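Home > Features > Interiors and fabric

The floor sander's case for doing less

The workshop is on the second floor of a former seed warehouse in Zornbridge, above a tyre fitter. The owner has restored timber floors from it for most of her working life, first as an employee of the Durkier yard and then on her own account. She agreed to be interviewed on condition that she was not named and that the article did not recommend a brand of lacquer.

Her argument is that most old board floors are sanded too often and too hard. A softwood board in a terraced house starts with a fixed amount of timber above the tongue. Each full sanding takes some of it. "People treat the surface as if it came back," she said. "You have a few millimetres to spend over the life of the house, and the first contractor often spends half of it in an afternoon."

She measures before she quotes. A board is lifted, usually next to the hearth or inside a cupboard, and the depth from the face to the top of the tongue is taken with a calliper at both ends. If the figure is too low she declines to sand and offers a clean and a recoat. In her last 100 surveys she declined 30. Several of those clients went elsewhere and had the work done anyway. She keeps the readings in a ledger, by street, and says that houses put up by the same builder tend to give similar figures.

I asked what goes wrong when a thin floor is sanded. "The edge over the tongue goes first. It lifts as a long splinter, and you can't glue it back because there is nothing under it to glue to. After that you are replacing boards, and the new ones will be a different width from the old."

Her sequence on a floor with enough depth is conventional, though slower than most. Nails are punched well below the surface by hand. Loose boards are screwed down beside the original fixings. The first pass is made along the boards wherever the floor is flat enough to allow it. Where boards are cupped she will accept a shallow diagonal pass, but she regards it as a cost, as it cuts across the grain and has to be taken out again later.
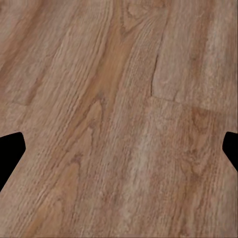 On grit she is strict. She starts at the finest paper that will shift the old finish, and does not skip more than one grade on the way up. For pine she stops at 80, or at 100 where a hard wax oil is to be used. Going finer, in her view, closes the surface and leaves the oil sitting on top. "You get a lovely floor for a month and then it wears off by the door. The client blames the oil. The oil was fine."

Edges take as long as the rest of the room. The drum machine cannot reach the last hand's width by the skirting, and the disc edger that does reach it leaves curved marks that show only once the finish is on. She goes over the perimeter with a scraper and then a block, working by a lamp laid on the floor so that the light comes in low. Anything that casts a shadow is scraped again.

The longest job she described was a former assembly room in Gitimville, where the floor ran without a threshold for 108 feet. The boards had been laid in two campaigns, and the later timber was faster grown, with wider rings. Under a drum the soft wood between the rings wore away quicker than the dark lines, leaving ridges that could be felt through a sock. She changed to a flat plate sander for that half. It took out less timber and most of the ridging, and the remainder was left.

She is less certain about colour. Stain is requested more often than it was, mainly greys, and she will apply it if asked, after a test patch in the room itself. Samples on offcuts are of little use to her. "Old pine has had a century of light on it. A new offcut from the merchant has had none. They don't take the stain the same way, and it's the client who has to live with the difference."

On gaps between boards she prefers to leave them. Resin and dust filler cracks out during the first heating season, in her experience, and slivers hold only where the boards are stable in width. She fits slivers in ground floor rooms with a serious draught and does so in November or later, once the heating has been on for some weeks and the gaps are near their widest.

Maintenance was the part of the conversation she considered most useful. A oiled floor should be swept, wiped with a well wrung cloth and re-oiled in the worn places before bare wood shows. A lacquered floor should be lightly abraded and recoated while the old coat is still whole. Either can be done in a day, and neither removes any measurable thickness.

She has one further survey to complete this season, a school hall on Espinoza Road, and has already seen the readings from its cupboard. She expects to advise a recoat.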